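4.2 Booking behavior and lead time

Most of the tour sales in our data come late. Of the 3317 bookings kept after cleaning, the biggest share was made within 12 days of the flight, and the pattern holds for all three departure points (Badlow, Jurkby, Trurkport). Badlow is the extreme case. Walk-up customers there pay the posted price, almost never ask for the morning slot by name, and end up on whatever seat is left. Jurkby customers plan further out, probably because the airfield is a long drive from any hotel.

Price did not drop as the date got closer. We expected it to. Operators told us they would sooner fly with an empty seat than train people to wait for a deal -- and the booking records back this up. Discounts were tied to the channel (online, hotel desk, phone) and to the slot. A traveler who booked online for the first flight of the day paid less than a traveler who booked the same aircraft at the hotel desk for the afternoon. Same route, same pilot in many cases.

Heat matters more than we gave it credit for in the first draft. July afternoons had the worst satisfaction scores of any block. Complaints in order of how often they came up: bumpy ride, hot cabin, haze over the far rim, long wait on the ramp. Views only come third. Morning flights in the same month scored well on everthing except the early pick-up.

4.3 Survey of travelers

Survey went out by email after the flight. 3000 invitations, one reminder, no payment. We got 300 usable replies, so a response rate of ten percent, low but in line with what the operators get from their own forms. Replies lean toward repeat visitors and toward people who traveled as a couple. Families are under-represented. No weighting applied, see limitations.

The question on trip planning was open text. Two coders (Ferri and Pace) sorted the answers separately, then met to settle the ones they disagreed on. Disagreements were mostly over one category, "fit it in around other plans", which overlaps with "bad weather the day before". We kept both. A reader who merges them will get the same ranking of the remaining reasons.

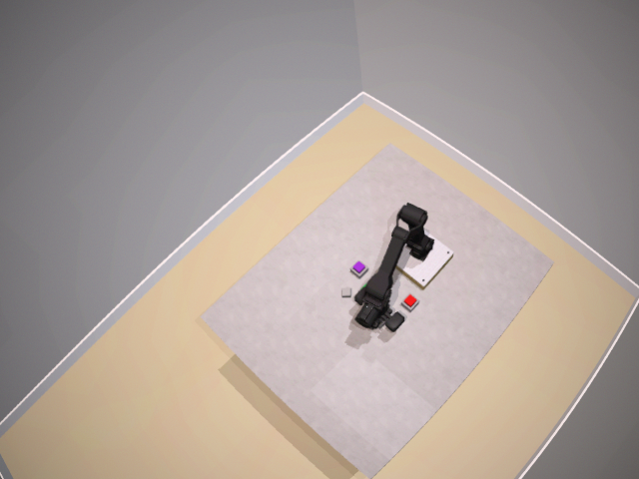
Figure 3. Simulated arm on its base plate.

Couples tended to name the tour as the reason for the whole trip. Solo travelers named it as an extra. This shows up in what they paid too: couples took the longer route with the landing, solo travelers the short loop. Group size and route length are tangled together in the data and we can't fully pull them apart with the fields we have. Age was asked as an optional question and too many people skipped it.

Window seats. Came up again and again in the open answers. Operators seat by weight, so a window can't be promised on the smaller aircraft, and the booking pages at Trurkport did not say this anywhere a customer would look. Scores for travelers in middle seats were lower at Trurkport than at Jurkby, where the page does say it. Small cells, so treat with care.

4.4 Operator interviews

Interviews were done by phone by Vittoria Pace, notes typed up the same day. The Morelli desk, which sells seats for all three departure points, gave us the fullest picture of cancelations. Wind is the main cause, then low cloud, then aircraft out for service. Most customers took a new slot when one was offered for the next morning. Refunds were more common when the new slot was in the afternoon, which fits the heat result in 4.2.

Staff were split on weight checks at the counter. Some do it in view of the line, some in a side room. No one had a written rule. Travelers did not raise it much in the survey but the phone staff say they hear about it, so the survey may be missing the people who were put off before they booked.

One point we did not plan to ask on: fuel surcharges. Added at the counter by one operator, folded into the price by the others. Travelers who met the charge at the counter rated value for money lower even when the total came out teh same. We return to this in section 5, together with the park entry fee, where the wording on the booking page seems to do much of the same work.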